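Home | News | Clubs | Calendar | Contact

We use cookies to keep this site running. OK

Picking up after itself

The robotics club at Garkham has 10 members and one arm, which they call Fadeck. In March they entered it in the Plindell tidy-up contest and came in last. The club captain, a senior, is still annoyed.

"We trained on blocks," she said. "Then the judges put out paper and socks. Blocks don't squash."

The team has spent its meetings on soft things ever since - napkins, gloves, tissues. Each try gets logged, and the log now stands at 521.

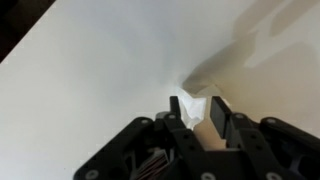

A tissue between the gripper's fingers on the club's white table.

I asked what makes a tissue hard. "It's a different shape every time you drop it," said the sophomore who writes most of the code. "And it weighs nothing, so you can't tell much from the motors."

He wants to slow the closing speed. The captain would like wider fingertips. They had not settled it when I left.

Next year's rules allow up to 54 objects per round. The captain has read them twice. "Socks are still on the list," she said.

Posted September 2019

Contact the newsroom | Back to top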